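How to Clean a Cloudy Glass Vase (Including the Part You Can't Reach)

Glass vases come into a house clear and then spend years going the color of dishwater. I have cleaned more of them than a person without a flower shop should, and most of what follows I learned by doing it wrong first.

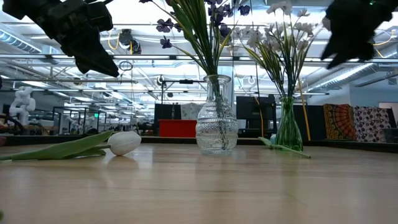
What the cloud is made of

Before you scrub, work out which of two things you're dealing with. One is mineral scale, left behind when hard water dries. It looks white or gray, it feels a little rough, and it usually forms a ring at whatever height you stop topping up. The other is slime, a film of bacteria and plant bits. It's slippery and greenish, and if you put your nose near the opening you will not need a second test.

There is a third possibility, and I'm sorry to bring it up. Glass that has been through the dishwasher a few hundred times can be etched, meaning the surface itself is worn. Wet the inside with plain water. If the cloud vanishes while wet and comes back when dry, try the vinegar soak below once. If it still comes back, you own a frosted vase now. Some people pay extra for those.

What you need

White vinegar, the cheap jug
Dish soap
Baking soda
Uncooked rice, a couple of spoonfuls
A bottle brush, if the neck will let it in
A soft toothbrush you have no further plans for
A dish towel to line the sink

Step 1: Empty it and rinse

Tip out the old water and rinse with lukewarm water. Hot water into cold glass is how vases become two vases. Lay the towel in the bottom of the sink before you start, because soapy glass is slippery and sinks are hard.

Step 2: Soak out the scale

Mix equal parts vinegar and warm water and fill past the highest ring. Leave it for 20 minutes. For a vase that has been sulking in a cupboard since the last time anyone sent you flowers, leave it overnight and don't check on it. It doesn't do anything interesting.

If the ring sits right up at the lip, soak a paper towel in straight vinegar and press it around the inside edge, where it will stick on its own.

Do not add bleach to any of this. Vinegar and bleach together make a gas you don't want in your kitchen, or in you.

Step 3: Rice, for narrow necks

Pour out most of the vinegar mix, leaving a few inches. Add a squirt of dish soap and two spoonfuls of uncooked rice. Put your palm over the opening and swirl. Swirl, don't shake — my neighbor Aníbal Fonseca shakes his like a man mixing a cocktail, and he has a very small collection of vases.

Keep going for a minute or two, changing direction now and then so the grains get into the shoulder, the spot every brush misses. Then tip the rice into a strainer over the trash. Rice in the drain swells, and that's a different tutorial.

I've seen people recommend sand, gravel and crushed eggshells. Sand and gravel scratch. Eggshells work tolerably well but leave a skin on the inside of the glass that you then get to clean off.

Step 4: Baking soda for what's left

Stubborn spots near the opening come off with a paste of baking soda and a little water, rubbed in with the toothbrush. For patterned or cut glass, work the bristles along the grooves on the outside too. Dust and kitchen grease collect in there and make a perfectly clean vase look dingy. I once soaked the same vase for 13 hours before noticing that the dirt was on my side of it.

Crystal, painted glass and anything with a gold rim should skip the paste and the vinegar. Soap, lukewarm water and a soft cloth are all they get.

Step 5: Rinse, then dry the inside

Rinse until nothing foams. Now dry it properly, or you'll have fresh water spots by dinner and the whole afternoon will have been for exercise.

Wide vases are easy. For narrow ones, twist a strip of paper towel into a rope, feed it in until it touches the bottom, and leave the end hanging out. It drinks up the last puddle by morning. Standing the vase upside down traps the damp inside, so if you must, prop it at an angle on a rack.

Keeping it clear

Fresh flowers want new water every couple of days, and the vase wants a quick rinse while you're at it. Strip any leaves that would sit below the waterline.

Fake flowers don't need the water at all, though plenty of people like the look of it. If you're one of them, use distilled and change it weekly. Check that the stems can take it first. The ones with wire inside will rust, and rust leaves a brown ring that laughs at rice. Lemon juice will usually shift it, given an hour.

Comments

Blažena Kadlec
Did the rice thing on my grandmother's bud vase and it came up lovely. I used brown rice because that's what I had. Seems fine??

Bjartur Ravn
Denture tablets. Drop one in, go to bed. I don't know why people make this complicated.

Silvia Hrnčiar
Mine was etched after all. Six years in the dishwasher. I am telling visitors it's frosted.

Kazimír Hubáček
Does the vinegar soak work on a decanter? Asking before Thursday.

Related how-tos

How to Unclog a Sink Full of Rice
Getting Candle Wax Out of a Glass Holder
Dusting Silk Flowers Without Losing Petals
Water Rings on Wood Tables: What Works
What to Do With a Chipped Lip

Contact | Copyright Illilville Home Notes | Back to top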